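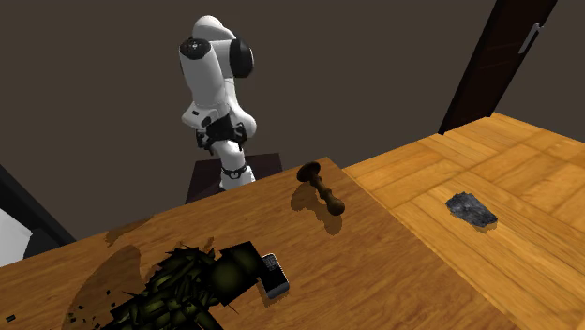
Does lotion put water into your skin? Slamet Lumbantobing asks. Mostly it does a different job. It slows down the water that is already leaving.

The outer layer of skin is made of flat, dead cells with fats packed between them. Water escapes through this layer all day. Soap removes some of the fats, and then more water gets out.

A lotion is an emulsion – tiny drops of oil spread through water. Oil and water separate on their own, so a third ingredient, the emulsifier, holds them together.

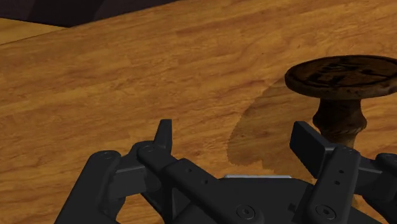

What the parts do

Oils and waxes form a thin film on the skin. Glycerin attracts water and holds it. Preservatives stop germs from growing in the bottle.

A small jar symbol on the label with "12M" inside means the lotion should be used within 12 months of opening.

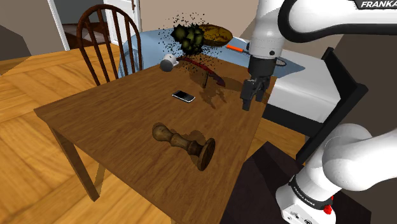 Dong-hyun Ham wants to know if a thicker cream is always better. No. Thick creams contain more oil and suit dry skin. Oily skin usually needs a lighter lotion.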